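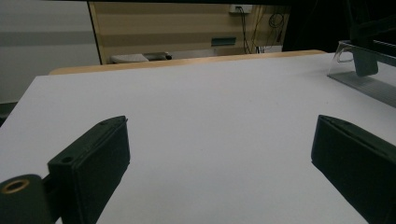

Zirkness gripper trials, March meeting
Started 3:00 p.m.

Minutes from last time: accepted, with one fix (the cable order was for Lestness, who still haven't shipped).

1. Hand-held gripper
Lots of good news on this one! The green fingers have now done 935 grabs on the clip task with 17 drops, and most of those came in the first batch, before we changed the grip angle. Everyone who tried it liked the balance. Agreed to keep the flat inner faces for the next round.

2. Pollock arm
Same task, 72 drops over the same number of grabs. Slower to line up with the stand, but wonderfully steady once it gets there. We want to see it run with the newer controller before comparing any further.

3. Camera
Wide lens stays. Long talk about exposure on the white tabletop; left open. Trinthorpe will lend a second lens in April.

Actions
Rerun Pollock arm, new controller.
Chase Lestness on cables.
Put the drop logs in the shared folder, please, both sets.

Closed 4:10 p.m.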